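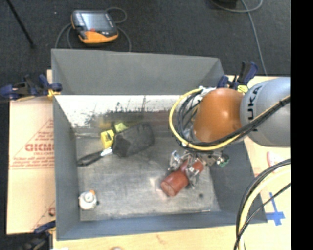
Hands on the arm

Nine in the morning at Tulico and the first thing you learn is to keep your elbows in. The second is that the arm is heavier than it looks, even when it's meant to be floating.

The job is picking. Reach into a metal bin, get hold of one thing, lift it out, put it down somewhere else. Blocks, a tool, a fat reddish-brown cylinder that rolls if you breathe on it. A toddler could do it. The robot can't, not yet, so somebody has to show it.

That somebody, most days, is Ermira Begović. She used to fit kitchens. Now she spends her shifts teaching an orange and grey KUKA how to pick things up, and she's quicker at it than any of the engineers, which they admit. Grudgingly.

Two ways to do it. By hand, you take hold of the wrist and walk the gripper down to where you want it, while the software writes down every joint on the way. By remote, you stand back with a controller and steer. Begović likes the first for anything awkward. "You feel the bin before you hit it," she says. "With the remote you find out after."

She did 172 demonstrations in February. Not all of them good. The bad ones get marked and kept, which suprised me, but the people at Drasance who train the model want to see the misses too. Slips, bumps, a finger closing on nothing.

The cylinder is the worst. Come at it square and it's fine. Come at it when it's lying on the diagonal and the fingers have to turn to match, one each side, and the cables on the wrist turn with them. Begović slows right down here. You can see her jaw go. Three tries on the one I watched, then a clean lift, then she dropped it back in and did it agian from another angle.

Metal bins are their own headache. Shiny walls throw reflections, a yellow block turns into two yellow blocks, and the vision side gets ideas. Vidmar, who make trays for warehouses, have offered a matte coating. Begović would sooner leave it. Scratched and shiny is what customers have got, she reckons, so scratched and shiny is what it should learn on.

And the clamps. Everything's clamped. Early on a bin shifted by 2 centimetres halfway through a morning and they lost the lot.

Does it work? Sort of. After lunch they let the arm go by itself. Down, pause, a bit of a wobble, got it. Next one, missed. Next one it went for the same way she does, slow at the end with a small twist of the wrist. Begović saw it and laughed out loud. Fifteen minutes of that, then back to work.

A second cell goes in at the Waller site this winter, with new people to train on it. She's been asked to teach them. She hasn't said yes yet.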